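Six weeks with the Pakdale bench frame kit

I should say at the start that I paid for this myself (well, the lab did, but I filled in the form and I'm the one who gets asked about it). We ordered the Pakdale frame kit for our two-arm table in October, after our old setup of clamps and hope had let one of the bases creep for the last time. Fanni Halász found it, I grumbled about the price, and she was right, so there we are.

You get black aluminium extrusion cut to length, corner brackets, two arm mounting plates and a bag of T-nuts big enough to lose half and carry on. The tabletop and the arms are your own problem. Ours is a butcher-block top we already had, and it dropped in with a bit of sanding along one side. The instructions are a folded sheet with very small drawings. Do the rear rail first! I did it last and had to take both sides off again to get the bracket in.

Squaring it up took most of an afternoon. Tsion Adugna held one end while I nipped up the bolts a little at a time, going corner to corner, and once it was square it stayed square. I've put a spanner on every bolt once a week since then and only one has ever moved, on the right-hand plate — that one now has a dab of threadlocker on it.

Our job for it is tableware: bowls, mostly, and a little white rack to put things on.

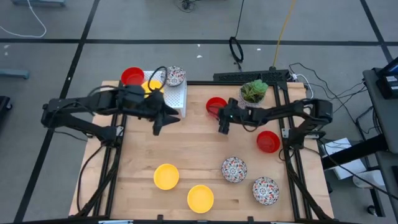
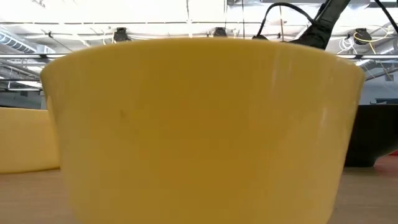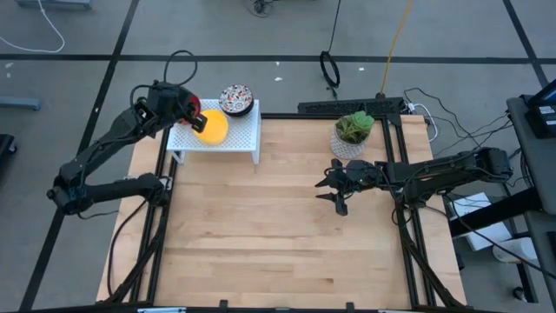 What I like best is how easy it is to get an arm off. Four bolts through the plate, lift, done. Jenő Nyitrai swapped a shoulder motor on his own before lunch and the arm went back close enough that a quick re-zero sorted it. With the clamps we'd have lost the day to measuring and muttering.

The weak spot is cables. There's a slot in the extrusion that's supposed to take them, with clip-in covers, but the covers are meant for something much thinner than an arm lead and they ping off if you look at them. I gave up and bought cable ties. Whatever you use, leave a generous loop at the wrist. I tied mine too short at first and the arm started faulting at full stretch, which had me blaming the software for two days (sorry, Shiela).

Looking after it is dull, in a good way. I wipe the rails down when they get gritty, check the plates, run each arm slowly through its whole range and listen. Don't be tempted by the Purell on the wooden top, by the way — it left a pale patch on ours that I've had to oil twice. A damp cloth does fine.

A couple of smaller moans. The end caps are a loose fit and one has already vanished. The hex key in the box is made of cheese, so use your own. And when I wrote to ask for a spare bracket it took 5 emails, though the bracket itself was free when it finally came.

Would I buy it again? Yes, for a two-arm table that isn't going anywhere. If you need to wheel yours about I'd look at something with proper feet, because these are only little rubber pads and they don't like being dragged. I'm going to try the taller uprights next and will add a note once they're on.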